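Hausfragen-Forum > Küche & Vorrat

Acryl-Treppenregal für Getränke und Snacks -- lohnt sich das?

kramliesel67
Hallo zusammen! Ich will bei uns im Vereinsheim endlich die Getränkeecke in Ordnung bringen. Bisher steht alles kreuz und quer auf dem großen Tisch, und sobald einer hinten was rauszieht, kippt vorne die halbe Reihe um. Jetzt habe ich so durchsichtige Stufenregale gesehen (eins heißt Fledex, das andere Altano). Halten die kleine Colaflaschen aus? Und wohin mit den Snacks und dem Leergut? Platz habe ich eigentlich genug, nur kein System.

tischkante_nord
Kauf eine Holzkiste, fertig. Acryl verkratzt.

Pakzad
Also ich hab's mit Acryl gemacht und bin sehr zufrieden -- die Kratzer sieht man nach drei Jahren nur, wenn man danach sucht. Stell die Flaschen versetzt auf die Stufen, dann kommst du auch an die hinteren, ohne die vorderen anzufassen. Die Snacks haben bei mir einen eigenen Halter, auch durchsichtig, möglichst weit weg von den Flaschen. Daneben gehört eine Plastikwanne mit breitem Rand, da kommt rein, was nicht mehr ins Regal soll. Und nicht zu voll packen! Ich hatte mal zwölf Flaschen auf einem kleinen Regal, das war mir dann doch zu wackelig (und meiner Frau erst recht).

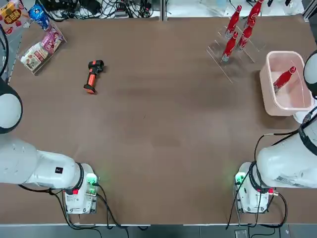 Nachtrag: Reinigung

Nur lauwarmes Wasser mit einem Tropfen Spüli und ein weiches Tuch. Glasreiniger hat mein erstes Regal milchig gemacht, da war ich ganz schön sauer. Wanne einfach in der Spüle auswaschen.

Kommentare (3)

grodi: Rosa Wanne, die hätte ich auch gern!
kramliesel67: Super, danke! Dann wird es Acryl. Den Snackhalter nehme ich gleich mit dazu.
mopsfidel: Unter unseres habe ich im März eine Antirutschmatte gelegt, kann ich nur empfehlen.

Ähnliche Themen
- Leergut im Flur verstauen
- Altano oder Fledex für Gewürze?
- Snackschublade ohne Krümel
- Wohin mit 7 Kisten Wasser?

Kontakt | Impressum | © Grodcombe Hausfragen | Nach oben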